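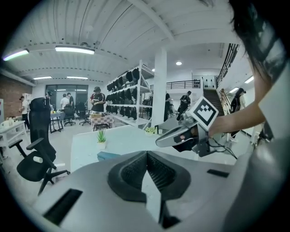 Relative pose between two hand-held grippers drifts when the marker leaves view

Posted by Revathi Naidu

Hi all! I'm trying to get left-to-right gripper pose out of our two-handed demos, and I'm stuck. The other gripper has a square fiducial marker on top, so I detect that from the wrist camera, solve for pose, and use it to tie the two SLAM tracks together. Works great while the marker is in view. Then the demonstrator turns a wrist, the marker goes away for a second or two, and when it comes back the relative pose jumps by 45 mm. Sometimes the yaw flips too, which makes the training data useless for anything like handing over a box.

I've got 200 demos recorded and I'd love not to redo them (my arms agree). Is this a filter thing, or is my SLAM bad? People walk around behind us the whole time, if that matters.

Satish Kurian

Two problems, I think. The yaw flip sounds like the usual planar marker ambiguity. Ask your solver for both solutions along with their reprojection errors, and when the errors are close, pick the one nearest your SLAM prediction. Don't let it choose on its own every frame.

For the jump, stop overwriting the transform each time you get a detection. Both tracks should live in one map, so the offset between the two map frames is a constant you can solve for once per demo, using all the good detections together with a robust loss. I throw out anything where the marker is under 43 pixels on a side or tilted nearly edge-on. My jump went down to 5 mm after that, on the Brustelbridge set.

Moving people do hurt. Mask them if you can, and mask your own gripper body too, it's a big chunk of a fisheye view and features love to stick to it.

Tharun Alva

just put a bigger marker on it

Deepika Nadar

Bigger helps with range but it won't fix the flip, Tharun! Revathi, check your timestamps before you touch any of this. I lost most of January to two cameras that were three frames apart, and it looked exactly like drift whenever the hands moved fast. Plot the jump size against hand speed. If it slopes up, fix the sync first and then do what Satish said.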